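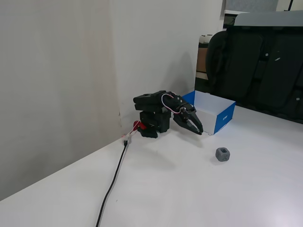

Figure 4. Arm, box and cube on the table.

4. Recording pick-and-place examples

1. Set the open box and the gray cube within reach of the arm. Move the cube to a new spot before each take.
2. Open Conosley and start a take. Guide the gripper to the cube, close the fingers and lift.

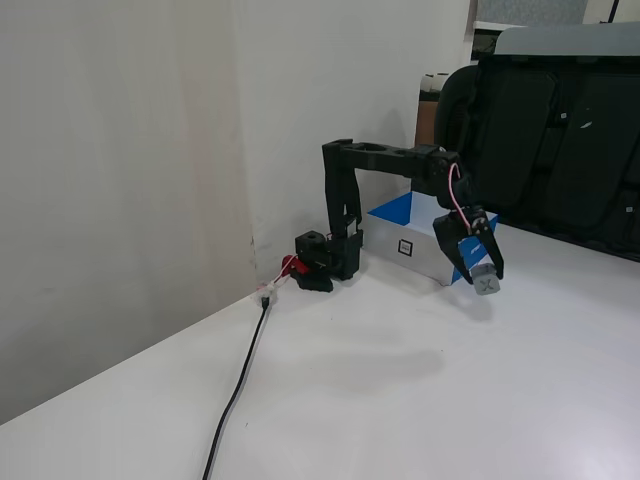

3. Carry the cube over the box wall, lower it and open the fingers. Keep each take under 45 seconds.
4. Raise the arm clear of the box before you stop recording.

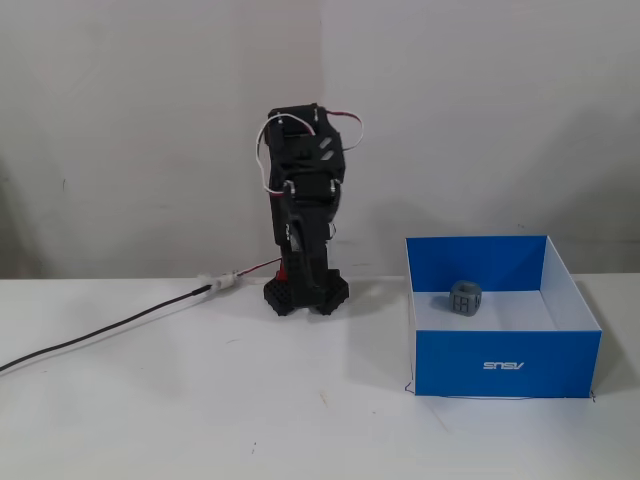 Save the take with a task name and your initials. Takes with a dropped cube go in the "retry" folder — do not delete them.

CAUTION: Keep hands away from the joints while torque is on. Leave slack in the cable.

Note: Plan on around 200 takes for a first training run. Stop after every 12 and let the servos rest. 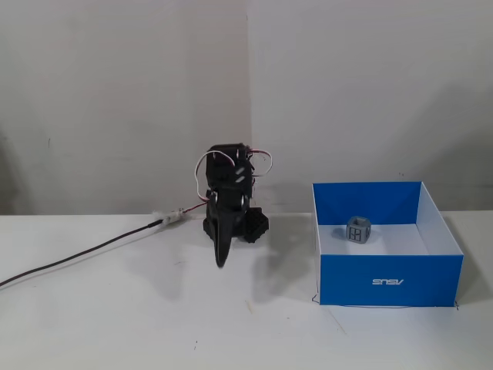
If the box gets bumped, put it back by eye. Small shifts between takes are fine, but do not turn it during one.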